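About Lomness

Lomness is a contract packing and kitting company based in Stollirport. We receive parts and finished goods from manufacturers, sort them, assemble them into kits, and ship them to stores, clinics, and repair shops. The company employs 407 people at 2 sites. The larger of these, the Pietrzak building, houses our kitting floor, our training rooms, and the automation group.

Our History

The company began as a hand-packing business serving the harbor trade. For many years every kit that left our docks was filled at a bench by one person working from a printed sheet. That method served our customers well, and a good part of our work is still done this way. As orders grew smaller and more varied, however, our benches spent more of each shift on repeated lifting and placing, and less on the checking and fitting that customers value most.

The first robot cell was installed in the Pietrzak building after a long trial period. Further cells have followed at a measured pace. Each one is introduced on a single line, reviewed by the people who work there, and extended only when the line lead and the safety office have both signed the review.

What Automation Means for Our Employees

Lomness adopted a written policy on automation before the first cell was put into service. Under this policy, no employee is dismissed as a result of a robot cell being installed. Employees whose tasks are taken over by a cell are offered a place in our training program at full pay, or a transfer to another line on the same shift pattern. The policy is posted on each floor and is included in the welcome packet given to new employees.

To date, 53 employees have completed the cell operator course. Operators load and clear the cells, respond to stops, and record faults. Many came from the packing benches and bring a close knowledge of how the goods behave when handled. Their remarks are entered in the cell log and are read by the engineering staff at the start of each shift.

The change has also brought new demands. Cell operators stand less and lift less, but they must watch screens for longer periods and make decisions under time pressure. In response to concerns raised on the floor, the company shortened the operator rotation and moved the fault screens to eye level. A second review of noise and lighting began in October and is still open.

How We Plan a New Cell

New cells are planned in simulation before any equipment is ordered. Our planning software, which we call Bevon, was developed by the automation group for this purpose. It allows engineers and line staff to sit together and study how a robot will reach, grip, and move within the space of a table. A library of 622 handling tasks is kept in Bevon, and each of these has been described by an employee who has performed the work by hand.

Line staff take part in every planning session. They may ask for a task to be run again with a different layout or a different grip, and they may mark a task as unsuitable for a robot. Tasks marked in this way remain at the bench — a decision that can be changed only with the agreement of the staff concerned.

Early sessions use plain shapes in place of real goods, so that discussion can center on reach and clearance. A two-armed robot with its gripper closed around the top of a blue-gray block is typical of the work at this stage.

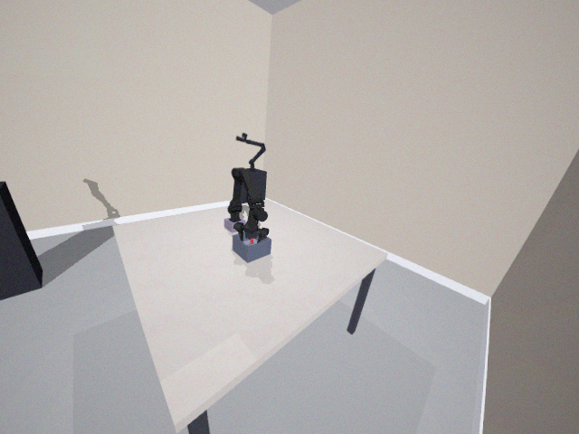 Training and Careers

The cell operator course is open to all permanent employees, and no earlier technical schooling is required. Classes are held during paid hours in the Pietrzak building. Employees who finish the course may apply for further study in maintenance or planning, with fees met by the company.

Open positions at both sites are posted at the front desk and on the careers page. Schools and training centers in the Stollirport area may request a visit to the kitting floor through the front office.

Page last reviewed 12 Dec 2020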